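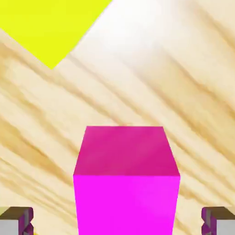

Gripper view in the simulator, magenta block between the open fingers.

April 24, 2018

I've spent most of my free evenings this month teaching a simulated arm to pick up a block and move it. I said I would write up how the demonstrations are going, so these are my notes. They are mostly for Tudur Phillips, who is going to try the same thing at his end and asked me to put down what slowed me up.

The task is simple. There is a table and there are coloured blocks on it. The arm has to go to the magenta one, close on it, lift it and set it down at a marked spot. I drive the arm myself with a hand controller, the simulator saves what I did along with the view from the wrist, and later a network is trained to copy me. I call the whole pile of scripts Prerirus. The name was free and I've stopped noticing it.

I started with the keyboard. Don't bother. Each key moves the gripper one way by a fixed step, so the path comes out as a staircase, and the network learns the staircase. I recorded 187 demonstrations like that before I looked at one played back at full speed and threw the lot out. With the hand controller you move in all directions at once and the paths are smooth enough.

The second problem was me. I have two views open when I drive, one from the side of the table and one from the wrist. I was doing nearly all the work by the side view. The network only gets the wrist view. So I was making decisions from things it would never see, such as how high the fingers were above the wood. The copies it made were confident and too low, and it kept pushing the fingertips into the table. Octavian Mihăilă spotted this when I sent him a recording. He told me to put a piece of card over half of my monitor and drive by the wrist view alone.

It's harder than it sounds. In the wrist view the fingers come in from the bottom corners and the block gets bigger as you go down, and that is about all you have to judge height by. For the first evening I missed a lot. After that I learned to stop when the block had got to a certain size between the pads, check that the gaps on either side looked fair, then go down the last bit slowly. The slow part turned out to be useful in its own right. It gives more saved steps close to the block, where the network was weakest.

Some things I changed along the way:

I now centre the gripper over the block before going down. I used to come in at a slant and straighten up at the end, and the copied version would straighten up too early or not at all.

I don't pause. When I stopped to think, the recording was full of steps where nothing moved, and the trained arm would reach the same place and sit there. If I need to think, I scrap the attempt and start again.

I leave in small mistakes that I put right. If I drift to the left and come back, that stays. Teodor Ghiță disagrees with me on this and keeps only his clean ones. We haven't compared properly yet.

The shine on the table is a nuisance. Virgil Hodoroagă suggested turning the lights down in the simulator, and I may try that, but I'd like the arm to cope with a bright patch on the wood. For now I move the light a little between attempts. The wood pattern is staying as well. A plain grey table gave better results in training and I didn't trust them.

I have 500 demonstrations in the current set, all by the wrist view. Recording them took 4 evenings, with breaks, and my thumb was sore by the end of each one. Training runs overnight on the old desktop. The latest version gets to the block most of the time and closes on it less often than I'd like. It tends to shut the fingers a moment too soon. I think I'm doing the same thing myself, so the next job is to watch my own recordings and see.

Tudur, the controller settings are in the folder I shared. Turn the sensitivity down before you start, I had it far too high for the first week. The aim is to have something that can be tried on a real arm by July.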